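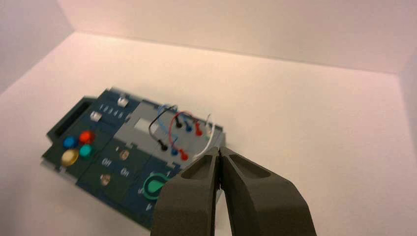 Ergonomie des commandes – séance 4 : ce que valent les « lois » du bon tableau de bord

Reprise de la séance précédente. On avait laissé en suspens la règle du regroupement : les commandes liées à une même fonction doivent être voisines. Tous les manuels la répètent, peu citent une mesure. Walczak la donne comme acquise dès son introduction, sans note de bas de page.

1. L'étude Kusik
Temps de réponse relevés sur 18 opérateurs, tous formés dans le même atelier. Gain annoncé : 89 millisecondes en faveur du panneau regroupé. On veut bien. Mais les sujets connaissaient déjà cette disposition, et l'ordre de passage n'a pas été tiré au sort. Que mesure-t-on, l'ergonomie ou l'habitude ?

2. Le questionnaire Flestico
1020 réponses, toutes issues de clients du fabricant. Les gens disent préférer ce qu'ils ont acheté. Freya Heywood y voit une « tendance robuste » ; je n'y vois pas grand-chose.

3. Couleur et contraste
Distinguer lisibilité (mesurable) et « confort visuel » (notion molle, jamais définie dans le chapitre d'Ison). Méfiance aussi envers les codes couleur dits universels : le rouge signale l'arrêt, l'alarme ou la chaleur selon les métiers.

À lire : Taipe, chapitre 2, surtout l'annexe – le corps du texte est plus affirmatif que ses tableaux.

Travail à rendre : choisir une règle du polycopié, retrouver sa source première, dire si elle tient. 3000 signes maximum, bibliographie non comprise. Un renvoi à un autre manuel n'est pas une source.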